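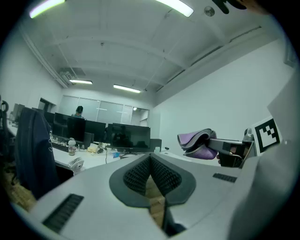
The main room. Purple cloth at right, ceiling lights on.

Listgate office users, minutes of the monthly meeting, March

Present: Lucrezia Sartori (chair), Dennis Birkett, Natalina Ferraro, Serena Cocco (minutes)
Apologies: Lino Rinaldi

Meeting opened at 4:10 p.m. Minutes of the last meeting were accepted with one correction: the kettle was paid for by Cordier and should not have been listed under shared costs.

1. Room and lighting
Natalina said the fluorescent lights are being left on overnight. The last person out on the main floor is to switch them off at the panel. Dennis asked if the tubes could be changed for a warmer type. Lucrezia has a quote of 2,585 for the whole floor. Agreed to leave it until the lease is renewed.

2. Shared desks
The clear-desk rule was discussed again. Keyboards and monitors stay where they are. Bottles, chargers, papers and packets go home or into a locker at the end of the day. Serena pointed out that there are not enough lockers for this. Dennis will ask Skinilis for a price on 24 more of the small size. 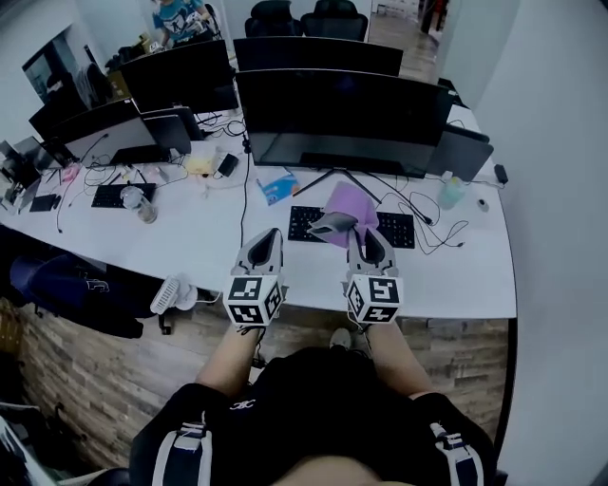 White desk with keyboard, bottle and small items. Cloth held over the keyboard.

Natalina asked that cables be dealt with at the same time. At present some hang down the front edge of the desk and others lie across the top, and they get in the way of wiping. Dennis has cable ties and will start on Thursday. He needs people to label their own chargers first. Anything without a label goes in the box by the printer.

3. Lost property
The box is full. It is mostly gloves, scarves and socks, few of them in pairs. Serena will put everything out on the side table for a week and send a message to all tenants. What is left after that goes to the clothing bank. Lucrezia asked that mugs be kept out of the box. 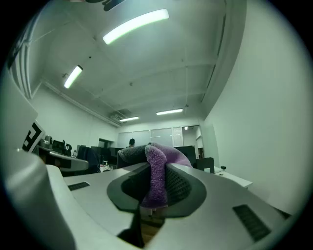 Fuzzy purple sock with a dark gray fabric bundle behind it.

4. Cleaning of desks and screens
Gidinix has changed the cleaning contract. Floors and bins are covered, desktops are not. Each user wipes their own desk. Screens are to be wiped with a dry soft cloth, no spray. Natalina reported smears on two of the glossy monitors and thinks paper towels were used. Dennis will buy cloths. Budget of 122 agreed, to come out of the 300 held for supplies.

Tissues: one box per desk, refills in the kitchen cupboard.

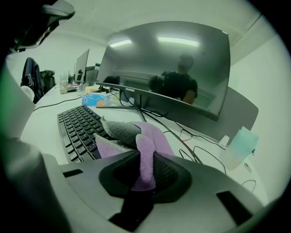
Desk with coocaa monitor, tissue box and keyboard. Purple and gray fabric in front.

5. Any other business
Lino had asked by email for the back room on two mornings a month. No objection. Serena to reply.
The fridge will be emptied on Thursday after lunch.

Meeting closed at 4:55 p.m. Next meeting same time next month, Natalina to chair.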